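Work and Automation, Unit 4
Handout: What changes on the floor when a robot arrives
Prepared by Khurram Mughal

Please read this handout before the seminar. It is based on the case of Plasta, a firm in Londby which makes plastic lids and small boxes. We will use the same case again in Unit 5, so keep your notes.

4.1 The work before

At Plasta the packing was done by hand. A packer took the lids from the belt, looked at them, turned them the right way and put them in a tray. On paper this was one task. When the packers were asked to describe it, they gave a much longer list. They felt with the thumb if an edge was sharp. They heard when the machine before them was running badly. They also helped the new people, and this was written in no job description.

Key term: hidden work. Work which is necessary but which is not in the plan, the contract or the measurement.

4.2 The new cell

The firm bought a robot cell, called Nevisel by the staff after the project name. It has an arm with a gripper of two fingers. Before the arm came to the floor, the movements were tried in a simulation. The packers were invited to see the simulation only when most decisions were already taken. Several of them said later that they would have put the trays on the other side.

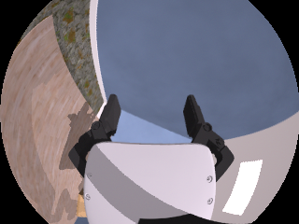
The first full month of operation was November. In that month the cell packed 1,843 trays, and the hand line packed 1,399. The management presented these two numbers as the result of the project. You should ask what they contain. The trays from the hand line were mostly the difficult ones, with mixed sizes, which the cell did not receive.

4.3 What changed for the people

Two packers became cell operators after a short training. Their wage went up a little. Their day is now made of waiting and then of sudden stops, where they must find the fault quickly. One of them said she is less tired in the shoulders and more tired in the head.

The others stayed at the hand line. They kept their wage, but the easy trays are gone, and with them the moments when it was possible to talk. Nobody planned this. We call it the leftover effect: the machine takes the regular part and the people keep what remains.

Compare with the reading by Niazi, section 2, where the operators took part from the first drawing.

4.4 For the seminar

Prepare short notes on the following points.

Which parts of the hidden work in 4.1 are lost, and which moved to another person?

At what moment could the packers have influenced the cell, and who should have invited them?

Choose a workplace you know. Describe one task there as the manager would write it, and then as the worker would tell it.

Bring your notes on paper. Half a page is enough.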